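Parcel handling project – student notebook
14 February 2024
Written by Da-eun Tak. At the bench: Byung-chul Pyo, Eun-ji Nam, me.

Aim for today: pick a soft mailing bag with the right hand and bring it to the black plate, label side up. Cardboard boxes we finished in the first half of term, so now only bags.

Changed before starting: grip force setting from 7 down to 5. Heather Tennant asked us to try this, as she thinks we close too hard and the bag slides out between the fingers. I am not sure she is right for the big bags, but we try.

Byung-chul wants to hold at the neck, where the plastic can be gathered. Eun-ji prefers the flat middle. We began with the neck.
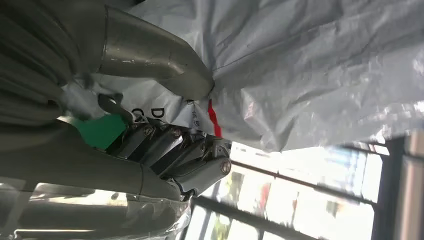 Neck grip, wrist camera. Curved finger pressing on the gathered part.

Notes on the neck grip:
– The print gets folded in together with the plastic. A large D is still readable, but for the label this is a problem, and we should ask Zoi Stergiou how much of it the reader needs.
– The window behind is too bright in the wrist view. Exposure limit is set to 3,000 in our file, I will try lower. A blind would be easier.
– The bag hides most of what the wrist camera should see. We can't use only this view for placing.

For the placing step I switched to the head view. The sign on the pillar asks in Chinese for the label side facing up (请将面单朝上放置), so our rule is the same as the one printed on the station.

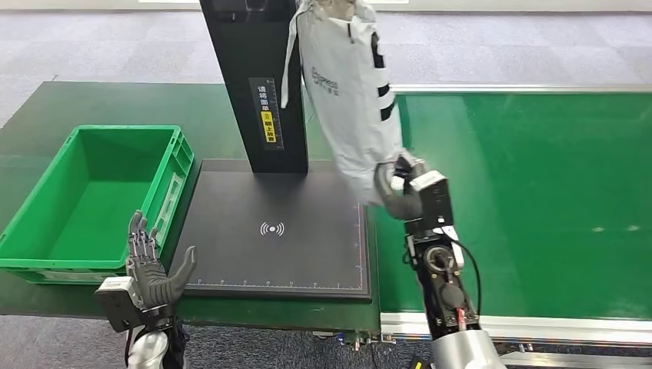 Head view, right hand holding the bag just above the plate. Left hand beside the green crate.

The left hand has no task in the present program. Eun-ji proposes that it should flatten the bag on the plate before the right hand opens. I like the idea, but its thumb comes close to the plate edge, so we must first write a safe path for it. My guess is a wait of 200 ms between the two moves, to be tested.

Also the cables under the table should be tied together. I wrote this last time too.

To do:
Eun-ji – path for left hand, first in simulation
Byung-chul – middle grip with the same force, for comparing
Me – exposure, ask Zoi about the label, answer Heather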